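# Chapter 6: Stock Records and the Reorder Point

A stock record is a running statement of how much of an item is on hand, how much is on order, and how much has been promised to customers. The three figures are kept apart because they answer different questions. A storeroom may hold plenty of an item and still have none to sell, if every unit on the shelf is already set aside for an open order.

This chapter deals with items whose demand is steady enough to be planned from past use. Items bought once for a single job are treated in Chapter 9. The reader should already know how to calculate a weekly average and how to read a supplier's price sheet.

## 6.1 Terms used in this chapter

**On hand.** The quantity physically present in the storeroom, including units that have been promised but not yet shipped.

**Allocated.** The part of the on-hand quantity that is tied to a customer order.

**Available.** On hand less allocated. Sales staff should quote from this figure only.

**Lead time.** The time from the placing of a purchase order to the moment the goods can be picked. Inspection and shelving are part of lead time, although many firms leave them out and then find their records late by a day or more.

**Safety stock.** A quantity held against uneven demand or a slow delivery. It is part of normal stock and is stored with it. Keeping it on a separate shelf tends to produce old goods.

## 6.2 The reorder point

The reorder point is the level of stock at which a new order is placed. In its simplest form:

> Reorder point = (average daily use × lead time in days) + safety stock

Take the case of the Collville parts depot, which supplies hinges and latches to cabinet shops. One hinge is used at a rate of 30 units a day, and the lead time is 6 days. Expected use during the lead time is 180 units. If the depot holds 60 units of safety stock, which is two days of use, the reorder point is 240.

The figure is compared with available stock plus stock on order. A clerk who compares it with the on-hand quantity alone will order too late when many units are allocated, and will order twice when a delivery is already on its way. Both errors are common, and the second is harder to find — the surplus shows up only when the goods arrive.

The formula assumes that the average is a fair guide to the coming weeks. Where use rises in September and falls again by winter, a yearly average will set the point too low in the busy months. The usual remedy is to work from a shorter period and to review the result each month.

## 6.3 Storage units and the record

A record is only as good as the unit it counts. Goods may be received in cartons, stored in bins, and issued singly, and each change of unit is a chance for error. The record should be kept in the unit of issue. Cartons are converted once, at receiving, and the carton quantity is written on the receiving slip beside the converted figure.

Each storage location should have its own code, even where two locations hold the same item. Picking is then recorded against the location as well as the item, and a shortage can be traced to one place without a search of the whole storeroom.

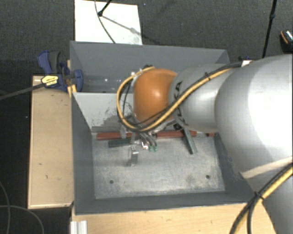

## 6.4 Cycle counting

In a cycle count, a small part of the stock is counted on each working day, so that every item is checked at set intervals without closing the storeroom. Items of high value or fast movement are counted most often.

At Collville the record for one latch showed 427 units and the count gave 397. The difference of 30 matched one full carton. Noreen Khokhar, the stock controller, checked the receiving slips before changing the record and found that a carton had been entered twice. Had she simply adjusted the balance, the supplier's invoice would have been paid in full for goods never received.

The order of work is as follows:

1. Stop issues from the location until the count is complete.
2. Count without sight of the recorded balance.
3. Compare the two figures. If they differ, have a second person count again.
4. Check open slips for the item, both receipts and issues.
5. Adjust the record and enter a reason code.

Section 6.5 sets out the reason codes and the limits within which a clerk may adjust a balance without approval.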